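Buy Less Fruit, More Often

I used to do one big shopping trip every two weeks. I had a list, I had coupons, and I came home with enough fruit to fill two bowls and the bottom drawer of the refrigerator. By the second week I was throwing a lot of it out.

My neighbor Grażyna Kozłowski shops the other way. She walks to the Sarkar market on her way home from work and buys what she will eat in the next day or two. For years I thought this was a waste of time. I have changed my mind, and I think most people with a store within walking distance should do what she does.

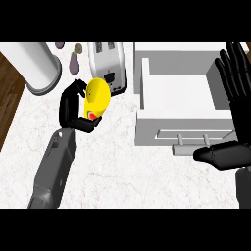

The case for the big trip is money. Bags cost less per pound than loose fruit, and that is true as far as it goes. But the price on the bag is only the price if you eat everything in it. Last August I kept every receipt and wrote down what went in the trash. I had spent $127 on fruit and thrown away up to a third of it. When you buy one piece at a time you pick it up first, the way the black hand has its fingers around that yellow fruit, and you find the soft spots before you pay for them. With a sealed bag you find them at home.

There is also the matter of taste. A peach is good for a short time. If you own twelve of them, you eat some too early and some too late — and you start to think you don't like peaches very much.

I know this does not work for everyone. Kylie McPhee, who lives out past Prerkeck, told me her closest grocery is a long drive and she has four kids to feed. She should keep buying bags. I would too.

But plenty of us drive past a perfectly good store 5 times a week and then spend half of a day off filling a cart. Try stopping for ten minutes instead. Buy three pears. Go back when they are gone.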